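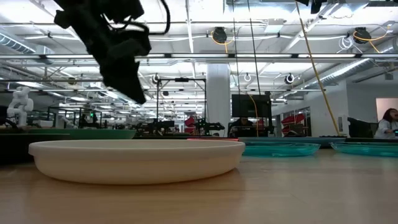 September, bench notes, dish sorting / stacking

Picked up Granora 2 this morning, the planner branch Ottavio Villa merged while I was out. The claim in the merge note is that it "handles nesting." I'd like to know what handles means. Reran his log set before touching the arms: 1,205 frames, and the lid detector gives a usable rim on most of them. Usable by its own score, that is. The score comes from the same network that draws the rim, so I give it very little weight.

Translucent lids are still the sore spot. 434 frames have a rim fit that jumps more than a finger width from one frame to the next with no arm motion commanded. Ottavio calls it jitter. I think the fit is grabbing the table grain through the plastic, and smoothing it will only hide it. Left the filter OFF for all of today's runs.

Two-arm timing next. The planner treats the arms as taking turns over the stack, but the lock is released on commanded pose, not measured pose. 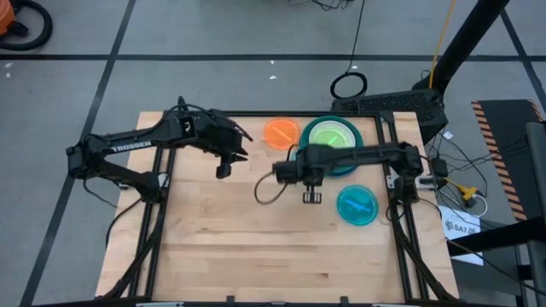

With the lock keyed to commanded pose, the second arm gets a go-ahead while the first is still settling. Lag is about 359 ms on the slow profile by my stopwatch script, and I don't trust the script past the first two digits. Changed the release to measured joint state plus a velocity check. Slower cycle. Fine. I'd take slow over a wrist in a cable loop.

Also the depth offset for flat plates. There's a constant in the grasp config with the comment "tuned, do not touch" and no word on which plate it was tuned on. A stack of plates and a single plate get the same number. Put it on a per-item lookup for now, which is ugly, and Kjærgaard's people will complain when they sync.

White and black plates side by side near the front is a decent test. Black one comes back with holes in the depth and the planner fills them in without saying so. I want that logged.
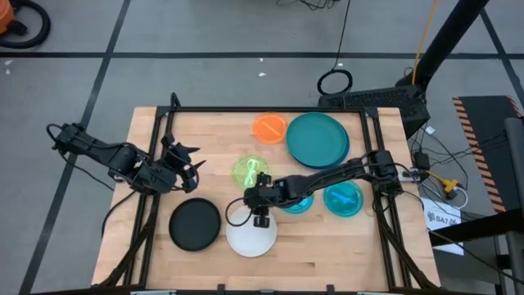 To do

- Log every filled depth pixel, with a count per item
- Rerun the 434 bad frames with the table plane masked out, filter still off
- Ask Ottavio which plate the offset came from
- Check measured-pose lock on the fast profile before anybody quotes a cycle time to Worbridge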